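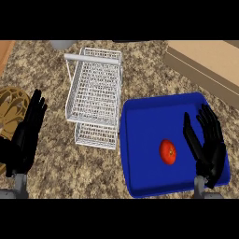

第7章　物件を「読む」 ― 住まいの広告と、現地で確かめること

7.1　はじめに

不動産の仕事に就こうとする方も、ただ自分の家を上手に選べるようになりたいという方も、この章にはどうぞ肩の力を抜いて入ってきてください。前の章では登記簿や公図といった、少しばかり目の疲れる書類とおつきあいいただきました。あれだけの頁を読み通されたのですから、もう十分に準備はできています。本章で扱うのは、もっと身近な、休みの日にコーヒーを飲みながら眺めることもある、あの物件広告です。

広告の文章というのは、慣れてくるとなかなか味わいのあるものです。「閑静な住宅街」「陽当たり良好」「眺望に恵まれた」といった言い回しは、どの町の広告にも顔を出します。嘘が書いてあるわけではありません。ただ、書き手は限られた字数のなかで、いちばん見てもらいたいところから順に書いていきます。ですから読み手のほうでは、書かれている順番と、書かれていない事柄の両方に気を配る必要があるのです。学生のころの私は、この「書かれていない事柄」というのがどうにも苦手で、間取り図を前にしてずいぶん長いこと首をひねっていたものでした。

7.2　Flitutdaleの一軒家を例に

本章では、丘の町Flitutdaleに建つ一軒の住宅を、最初から最後まで教材として使います。売主から仲介を任されたのはVan Leeuwenという小さな事務所で、担当者はElie Rizkさんでした。Rizkさんが最初に書いた広告文は、次のようなものです。

「Flitutdaleの高台、静かな通りに面した二階建て。延床面積116平方メートル、敷地面積314平方メートル。庭は南東向き。Bornton方面へのバス停まで徒歩10分。台所と浴室は改装済み。」

短い文章ですが、ここから読み取れることは存外たくさんあります。まず面積を見てみましょう。敷地にくらべて建物が小ぶりですから、庭や駐車の場所にはゆとりがありそうだと見当がつきます。もっとも、高台の土地には斜面や擁壁が含まれていることも珍しくありません。数字のうえの広さと、実際に椅子を出して座れる広さとは、分けて考えておきたいところです。

つぎに「徒歩10分」です。日本の広告では、道路距離80メートルを1分として計算し、端数は切り上げるという決まりがあります。坂道や信号の待ち時間は、この計算には入ってきません。行きは下り、帰りは上りという町では、買い物袋を提げて歩いてみると、同じ道がずいぶん長く感じられるものです。Rizkさんはお客様を案内するとき、車をバス停のそばに置いて、そこから一緒に歩くのだそうです。途中でパン屋の匂いがしたり、犬に吠えられたり、そういうことも含めて住まいの下見なのだと、よく話してくださいました。

さて「改装済み」という一語は、もう少し丁寧に扱わなければなりません。いつ、どこまで、誰が工事をしたのか。台所の扉だけを取り替えた場合も、配管から新しくした場合も、広告のうえでは同じ言葉になってしまうことがあります。見学の折には、流しの下の扉を開けさせてもらい、水を出し、工事の記録が残っているかどうかを尋ねてください。遠慮はいりません。きちんとした売主であれば、むしろ喜んで見せてくださるものです。

7.3　Cindumeck方式の記録票

見学した物件が増えてくると、どの家に収納が多かったのか、どの家の二階が暑かったのか、記憶はたちまち混ざり合います。そこで役に立つのが記録票です。本書では、Cindumeck地区の仲介業者のあいだで長く使われてきた書式を、少し手直しして採用しました。項目は次のとおりです。

・通りと近隣（道幅、音、夜の明るさ）
・敷地（境界、高低差、水はけ）
・外まわり（屋根、外壁、雨どい）
・室内（床の傾き、建具の動き、窓の向き）
・水まわり（水圧、排水、換気）
・聞き取り（売主の話、管理や修繕の履歴）
・自分の感想

最後の「自分の感想」を軽く見る学生さんが毎年いらっしゃるのですが、あとで読み返して助けられるのは、案外この欄だったりします。「階段が急で母には無理かもしれない」「居間の西日がきれいだった」など、思ったままを書いておきましょう。立派な文章にする必要はまったくありません！

なお、Flitutdaleの家に付けられた整理番号は2,153です。巻末の資料でも同じ番号を使っていますので、間取り図や聞き取りの控えを探すときの手がかりになさってください。

7.4　この章の進み方

次の節からは、先ほどの広告文を一語ずつ取り上げながら、現地での確かめ方を学んでいきます。前半は屋外、後半は室内です。途中に小さな課題を挟んでありますので、できればお住まいの近くの広告を一枚手に入れて、かたわらに置きながら読み進めてください。新聞の折り込みでも、駅前の店先でもらってきたものでもかまいません。

それから、現地を訪れる時刻についても一言だけ。日曜日の午後に見た通りと、平日の朝に見た通りとでは、車の数も人の声もまるで違っています。Flitutdaleの家の前の道も、朝には学校へ向かう子どもたちでたいそうにぎやかになります。それを困ったことと思うか、うれしいことと思うかは、住む人しだいでしょう。7.5節では、まずこの通りを、バス停の側からゆっくり上っていくことにします。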